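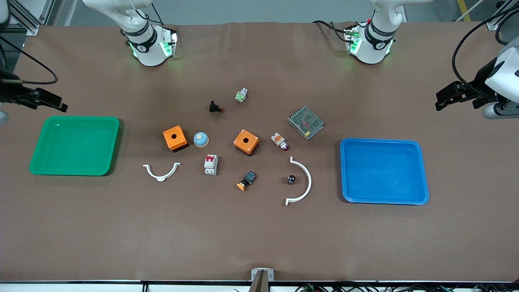 A tenant from the Atatgate block asked why the repair charge was raised in February before the residents received any letter. The chair answered that the letter was printed late and that the old charge will stay until the next meeting.

1. Repairs
The landlord, Prirnirska, reported 426 open requests in all buildings. Of these, 60 are about heating. The members found this too slow and asked for a list by building.

2. Tenant fund
The balance is $2,357. It was agreed to pay for the translation of the house rules. The Luo building asked again for a bench near the entrance. No decision.
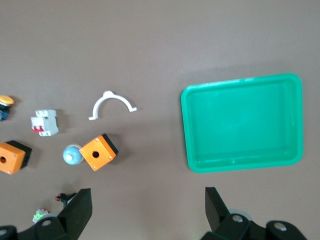
3. Election of building representatives
Wakar has still no representative. There are 4 places open in total. Names can be given to the secretary until the end of the month.

4. Other matters
The stairs light in Atatgate was mentioned again. The meeting closed at 8:40 p.m.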